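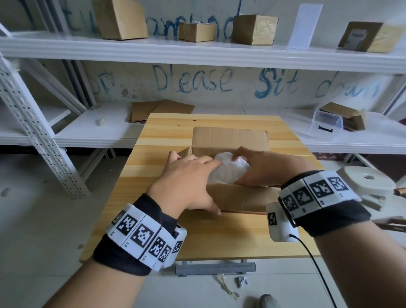 Skevine is back for a sixth series, and I would like to register a small complaint about the recap. It ran for ten minutes. I have watched all of the previous series and I still couldn't tell you why the lighthouse matters, or which twin is meant to be dead.

Television used to let you turn up halfway through, eat your tea and leave. Now Orkamden wants 200 episodes of loyalty and a working knowledge of the spin-off. The spin-off, Hitex, has 3 timelines, all of them lit like the inside of a wardrobe.

I don't blame the actors, who mumble as beautifully as ever. I blame whoever decided that a story about a ferry company needed a prophecy. My sister gave up in May and took up badminton – she looks well on it.

I'll be watching on Monday, of course. There's a rumour the ferry sinks.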